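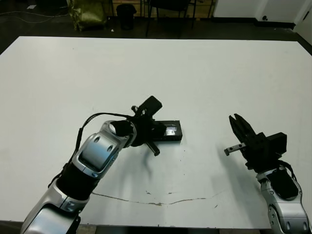

The one clear table in the house

Hello from Wetport, and thank you for all the replies to the January letter! I did read them, even the very long one about cutlery drawers (I agreed with most of it).

This time I want to talk about tables. I've become a bit evangelical about keeping one big white surface with next to nothing on it, a small black box at the very most. White shows up every crumb, I know, and people do warn you off it, but that's half the reason I like it. You see the mess, you wipe the mess, you get on with your day.

My rule is that anything flat and black gets dealt with before bedtime. Cases, little boxes, whatever came out of a pocket. They breed if you leave them. I keep a shallow tray from Kundis on the shelf by the door and the whole lot goes in there, labels facing up so I can find the right one in the morning without tipping everything out.

A few of you asked what I clean with. Warm water, a drop of washing-up liquid and an old tea towel, then a dry one straight after or you get streaks. I did try the Vanhove spray and it smelled lovely, but I was forever buffing!

Next time it's the cupboard under the stairs, all 11 shoeboxes of it. Send me your own tables in the meantime, cluttered ones very welcome.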